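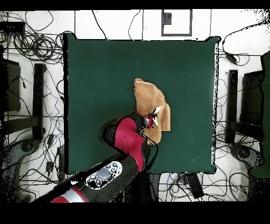

A tan towel on a green mat, tiled floor.

Towels should be sold by measured absorbency

The label on a bath towel gives three facts: fiber content, size and washing temperature. Some labels add a fourth, the weight of the fabric in grams per square meter, and shoppers have learned to treat that number as a grade. A towel at 600 is assumed to be better than one at 450. It is heavier. Whether it dries a person faster is a separate question, and the label does not answer it.

Weight is a poor stand-in for absorbency because it says nothing about how the cotton is arranged. Long, loosely twisted loops take up water quickly. Short, tightly twisted loops of the same total weight take it up slowly and wear longer. Finish matters even more. Most new towels leave the mill with a silicone softener on them, applied so that they feel good on the shelf, and that softener repels water until several washes have removed it. The customer's hand test in the store is therefore a test of the coating.

I ran purchasing for the laundry at Grenmont, a residential training center with 465 beds, and I bought by weight for longer than I should have. We replaced a medium stock with a heavy one. Dryer time per load went up from 48 minutes to 60. The loads got smaller, as the drums fill by volume, and the number of loads per week rose to match. Residents did not report getting dry any sooner. In the first year the center bought 1338 towels of the heavy type, and we went back to the medium weight when they wore out.

A usable label would need two numbers. The first is uptake: the time a washed sample takes to absorb a fixed amount of water. The second is retention after spinning, which determines how long the towel will sit in a dryer or hang on a rail. Both can be measured with a scale, a stopwatch and a standard washing machine. Both should be taken after five washes, so that the finish is gone and the figure describes the cloth.

The usual objection from manufacturers is cost. Plikilano, the supplier we used last, told us that testing each color separately would be out of the question, as dark dyes change the result. That is a fair point about color and a weak one about testing. One figure per construction, taken on the darkest shade in the range, would be conservative and cheap. Spread over a run of 2000 pieces, the expense per towel is too small to show in the shelf price.

A second objection is that shoppers will ignore the numbers. Many will. Many also ignore the energy rating on a refrigerator, and it still changed what manufacturers chose to build. Institutional buyers would read a retention figure on the first day, and they place orders large enough to matter.

Until such a label exists, wash one towel five times without softener before ordering the rest, and weigh it as it comes out of the spin.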